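Project Report: Two-Arm PC Assembly Cell ("Sarnora")
Team: Yara Semaan, Jad Salameh, Hadi Sayegh, Raed Rawashdeh
Supervisor: Rhonda Thibodeau

1. What we set out to do

Put parts back into a stripped desktop tower using two arms, no hands in the cell once the run starts. Original proposal had CPU, memory, drive and power cables. Cables got dropped in week three (Rhonda's advice, good advice). Memory is half done, see section 5. So this report is mostly the CPU.

2. Setup

Both arms mounted to the slatted aluminum table. Tower goes on its side, panel off, board facing up. Jad squared it to the slats with two stops and we don't move it between runs. When somebody does bump it the whole calibration has to be redone, takes 17 minutes, ask Hadi how he knows.

Parts wait on a printed tray to the left of the tower. Raed drew it, four versions. Version one held the CPU too tight and the arm dragged the whole tray along with it. Version two warped on the print bed. Three was fine except the post was too short and the gripper clipped the U-shaped holder on the way past. Four is what we have now. Printed in grey because that was the spool that was left.

3. Software

Two programs, one per arm, and a small script Yara wrote (Ondano) that passes a token between them so they are never over the case at the same time. Crude but we never had a collision after it went in. Before it went in we had one. Motion speeds are capped low near the board. Socket position is taught by hand, then corrected with a camera offset. We wanted to do it all from vision and ran out of term.

4. Results, CPU placement

79 full runs logged. Most of the failures were at the pick and not the place, which suprised us. The suction tip leaked if it landed off centre, so the CPU came up tilted and we hit stop. Changing to a softer cup helped a lot. Changing the approach angle helped a bit. Lever is still closed by hand, neither gripper could get under it without touching the frame.

Bent pins: one board, early on, Hadi's turn at the keyboard but honestly could have been any of us. We switched to the spare after that.

Budget was $400, nearly all of it on cups, filament and used parts.

5. Not finished

- Memory. Arm can line up a stick but pushing it down evenly is the problem, one end goes in and the other doesnt.
- Drive into the lower cage, only tried on paper.
- Lighting. Afternoon sun on the table throws the camera offset, we just ran in the mornings.
- Lever tool. Raed has a sketch.

6. If someone picks this up in September

Start with the force readings, we left them too late. Keep the tray files, they're on the lab drive under Sarnora/tray/v4, ignore the folder called v4_final. Spare cups are in the drawer below the printer.

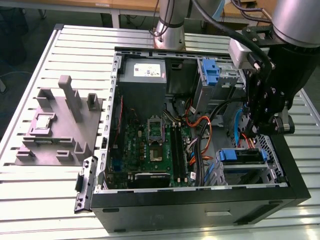 Fig. 1. Tower on its side, CPU in the tray at left, socket open.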